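Re: [bramwell-users] Teleop demos in sim, how many before training?
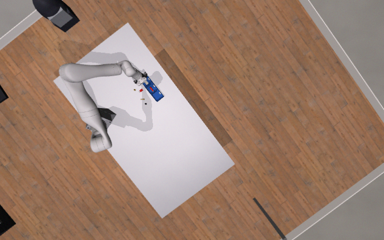 Page last modified: August, 16:40

On the list, a user at Wurorstead wrote:

> We are collecting demonstrations for a small sorting task in
> simulation, driving the arm with a 3D mouse. So far we have 200
> episodes and the policy still hovers over the parts and never
> closes the gripper. Is that simply too few? Also, do you record
> at the controller rate or lower? Our files are getting big.

200 should be enough to see it at least try a grasp, so I would look at the data before collecting more.

The picture at the top is from our own setup, which is close to yours: one arm on a big white table, a blue box, and a few small parts next to it. We had the same hovering. In our case there were two causes.

First, pauses. With a 3D mouse people stop above the part, line things up, wait, and then go down. In the recording that is a long run of frames where the commanded motion is zero. The policy learns to sit still there very well. We now drop any run of frames where neither the pose nor the gripper command changes, but keep the first 5 frames of each run. Do this on the commands and leave the measured joint positions alone, they never settle completely in our sim.

Second, the gripper signal. Check whether you are logging the command or the measured opening. We logged the measured opening for a while, and with parts this small next to the fingers the change came late and was tiny after normalizing. Logging the open/close command as its own channel fixed most of it.

On the rate: we run the controller fast and save every tenth step. I have not seen any gain from saving more. Camera images are nearly all of the file size anyway, so check your image size before you touch the rate.

For numbers, our current set on this task is 738 episodes, kept from 800 recorded. The rest were thrown out for dropped parts or for the operator bumping the box. I kept a few episodes where the first grasp missed and the operator went back for it, and those seem to help. I would not keep the ones where the box moved.

Two other things to check:

- Start poses. If every episode starts from the same arm pose, vary it a little.
- View. Our overhead operator view makes it hard to judge height. Adding a second view from the side made the operators faster, even though the policy does not use it.

The trimming script is in the Braditz repository under tools. It expects the old Solomeo log layout, so if you are on the new one you will have to rename the action fields first. I can send a patch for that if there is interest.

Can you post a plot of the gripper channel from one episode? That would tell us most of it.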